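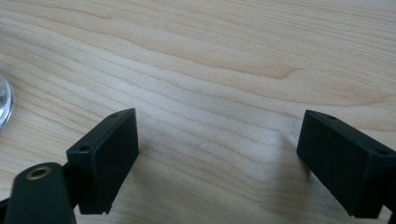 *Long, curving grain on a pale wooden tabletop with a matte finish.*

**Wood grain** is the pattern of lines, bands and streaks on a cut wooden surface, and it is one of the great pleasures of a plain table! No two boards share quite the same one.

## How it forms

In many climates, a tree adds a layer of wood each year. Sawing the trunk lengthwise slices through these layers and turns them into lines along the board. Cuts that skim the rings at a shallow angle (known as *flat-sawn*) give broad, sweeping arches, while *quarter-sawn* boards show straighter, tighter stripes.

## Color

Pale woods such as maple, birch and ash are loved for tabletops, where soft tan streaks stand out beautifully against a creamy background. Darker streaks may come from minerals, heartwood or slower growth.

## Finish

A matte finish cuts glare and lets the figure show. Oils usually warm the color a little, and many pale woods turn more golden with years of daylight.

**See also:** Growth ring, Heartwood, Veneer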